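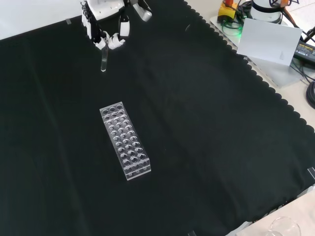

A test tube in a robot's fingertips, with the rack waiting on the cloth.

March 31, 2022

I've been promising my sister an answer to the dishwasher question since last July. She has three boys and a kitchen the size of a wardrobe, and every time a robot video does the rounds she sends it to me with one word: "When?" So, Kiran, this one's for you (and for the two people who wrote in after the hoover post asking much the same).

The short version is not yet, but I'm a good deal less grumpy about it than I used to be!

Look at those fingers. The tube is clear glass, the rack is clear acrylic, and if you've ever tried to find a contact lens in a bathroom sink you'll know how I feel about see-through things on principle. Then think about getting that tube into a hole only a bit bigger than the tube is. I do fiddly jobs by feel. I poke about, I miss, I nudge it, in it goes, and I'm thinking about lunch the whole time. A machine has to be given every bit of that, the missing and nudging included.

I rang Mio Nakajima, who I used to share an office with at Sandhu and who now spends her days on this sort of thing, and asked her how it compares with cutlery. She laughed for quite a long time. A rack is lovely, she said, because the holes are all in rows and they stay put. My cutlery drawer has 9 teaspoons that match and a garlic press that jams the whole thing shut. "Tidy your drawer and then we'll talk," was her professional opinion.

She also said the number that matters is how often it goes wrong. If a hand drops one glass in 1,000 you might live with it. One in 118 and you'd be buying glasses every month or so in our house, and sweeping up, which is a chore you didn't have before.

Kiều Trịnh over at the Skirkovel blog reckons shop floors will get there years before kitchens do, and I think she's right. Same part, same bench, same light, all day long. Nobody's left a school bag on it.

What I'd happily pay for now is something that only does one dull job. Pairing socks, say. I'd clear a table for it and everything. Kiran wants the whole kitchen done and a cup of tea at the end, so she'll be waiting a bit longer than me.

Next time: the Doder window cleaner, which I have finally got down off the conservatory roof.

118 shares
9 comments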